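Cahier d'atelier, mai 2022
Campagne textile, poste à deux bras

Repris le cahier ce matin après trois jours sans rien noter, ce qui est idiot vu tout ce qui s'est passé. Donc je rattrape, un peu en vrac.

L'objectif de la campagne n'a pas changé : 1000 démonstrations propres de manipulation de tissus, téléopérées, deux bras, avec la caméra de tête et les caméras de poignet enregistrées ensemble. Propres, ça veut dire relues. Au dernier pointage on en était à 1023 épisodes bruts, et la relecture est bien avancée. Je ne m'attendais pas à ce qu'on aille aussi vite ! En janvier, sur la campagne Cerkside (les boîtes), il nous avait fallu des semaines pour arriver à 400, et la moitié était à jeter parce que les horodatages des caméras glissaient.

Cette fois Sterus (notre enregistreur, pour ceux qui rejoignent le cahier en route) tient très bien la charge. Un seul décrochage de flux depuis le début, sur le poignet gauche, câble mal enfoncé. J'ai refait le contrôle de démarrage dans l'ordre : bras à l'origine, pinces ouvertes puis fermées, image de chaque caméra à l'écran, et seulement après on lance la session. Deux minutes à peine. Merci de ne pas sauter l'étape des pinces.

Côté tissus, j'insiste pour qu'on garde des matières très différentes dans une même session. Le chiffon jaune se prend facilement, il fait presque plaisir à piloter, mais si on n'enregistre que lui la politique apprendra le jaune et rien d'autre. La serviette grise à zigzags orange et blancs demande un tout autre geste.
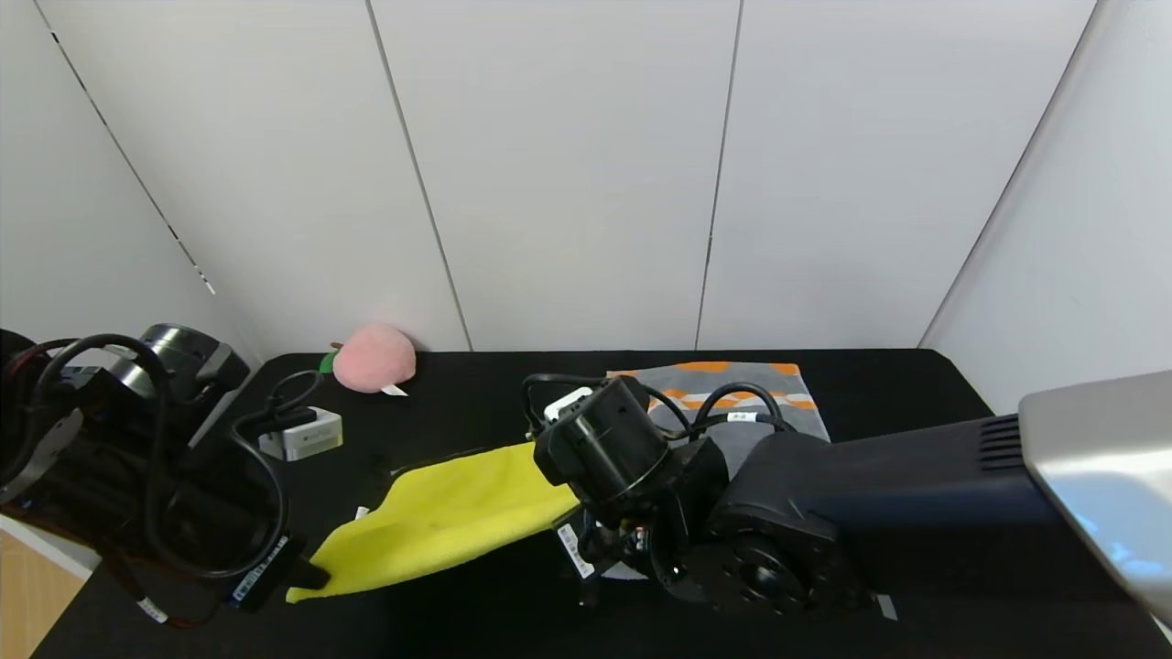
Pourquoi garder les prises ratées au lieu de les supprimer ?

Parce qu'un raté suivi d'une reprise apprend au modèle à se rattraper, et c'est précisément ce qui lui manquait sur les boîtes. On supprime seulement les épisodes où l'opérateur abandonne ou bien ceux où une caméra a perdu des images. Le reste va dans Reltska avec l'étiquette « reprise », et on décidera du dosage au moment de l'entraînement.

Je note cette réponse en toutes lettres, la question est revenue plusieurs fois à la pause et j'ai dû y répondre différemment à chaque fois.

Essais de dosage, justement. J'ai lancé deux petits entraînements cette nuit sur le même sous-ensemble, l'un sans aucune reprise, l'autre avec toutes. Le premier est plus net dans ses trajectoires, on dirait un opérateur très sûr de lui... jusqu'au moment où la pince se referme à vide, et là il continue son geste comme si de rien n'était. Le second hésite davantage mais il revient chercher le tissu. J'ai crié toute seule devant l'écran quand il l'a fait la première fois ! C'est un tout petit modèle, je n'en tire aucune conclusion chiffrée, mais l'envie de continuer est là.

À revoir : la longueur des séquences d'action. Avec des séquences longues, le bras gauche part avant que le droit ait fini de serrer. Je soupçonne aussi un décalage entre les deux bras dans la conversion Okonkwo, à vérifier avant de toucher aux paramètres. Ne pas faire les deux changements en même temps, je me connais.

Passons aux vues de poignet. C'est la partie que je trouve la plus belle du jeu de données et aussi la plus pénible à relire. Quand ça bouge vite, un tissu gris devient une grande masse floue, et il ne reste pour se repérer qu'un bout de couleur, comme cette traînée orange saumon. J'avais d'abord proposé d'écarter les images trop floues. Je retire la proposition : le modèle verra exactement ce flou-là quand il pilotera, autant qu'il le voie aussi à l'apprentissage.

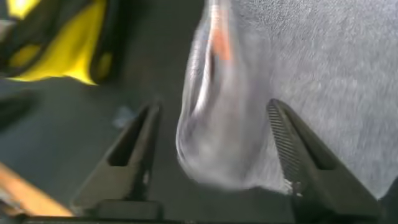
Notes de la responsable des données, poste textile
Cahier partagé, mai 2022

Suite, après déjeuner. Relecture d'un lot entier sur les vues de poignet seules, sans regarder la caméra de tête, pour voir si j'arrivais à annoter les instants de contact. Réponse : oui pour les prises franches, beaucoup moins quand la pince frôle le tissu sans le serrer. Dans ce second cas je reviens systématiquement à la vue d'ensemble. Il faudrait que l'outil de relecture affiche les flux côte à côte par défaut, avec la courbe d'ouverture des pinces dessous. Je peux le bricoler, c'est une demi-journée.

Treize épisodes du lot m'ont posé problème (13, je les ai listés dans le fichier de suivi). Pour la plupart, l'opérateur a changé d'intention en cours de route : il commence un pli et finit par un déplacement. La consigne écrite dit une chose, le bras en fait une autre. Je propose de réécrire la consigne d'après ce qui a été fait, sauf si le geste n'a vraiment ni début ni fin. À discuter, je sais que tout le monde n'est pas d'accord.

Autre point, les consignes elles-mêmes. On écrit « plie le tissu » partout et c'est trop pauvre. J'ai commencé une liste de variantes : plie en deux dans la longueur, ramène le coin vers toi, étale à plat, pose l'un sur l'autre, pousse vers le bord gauche. Ajoutez les vôtres dans le fichier, même maladroites - surtout maladroites, c'est comme ça que les gens parlent.

Dernière chose sur la lumière. Les tissus clairs se détachent mal quand le fond est surexposé dans la vue de poignet, et la petite étiquette orange vif devient alors bien plus facile à suivre que le bord du tissu. Je crains que le modèle s'y accroche. On va donc alterner des prises avec l'étiquette visible et d'autres où elle est dessous, et bloquer l'exposition des caméras de poignet avant la prochaine session. J'ai essayé une valeur fixe sur quelques épisodes, c'est déjà mieux sur les gris, un peu sombre dans les plis.
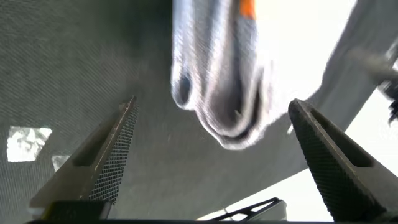

Pour la prochaine session

Exposition bloquée sur les deux poignets, valeur notée dans la config de Sterus et pas sur un bout de papier.

Tissus tirés au sort avant chaque série, l'opérateur ne choisit pas. J'ai écrit le petit script, il est dans le dossier commun.

Vérifier le décalage gauche/droite dans la conversion, avec un épisode où les deux pinces se ferment exactement ensemble. Si quelqu'un a une idée plus simple je prends.

Changer d'opérateur plus souvent. On reconnaît la main de chacun au bout de quelques secondes de lecture, c'est assez fascinant, mais il nous faut du mélange.

Relancer le petit entraînement avec reprises, séquences plus courtes, rien d'autre de modifié. Je le mets en route ce soir avant de partir et je colle les courbes à la page suivante.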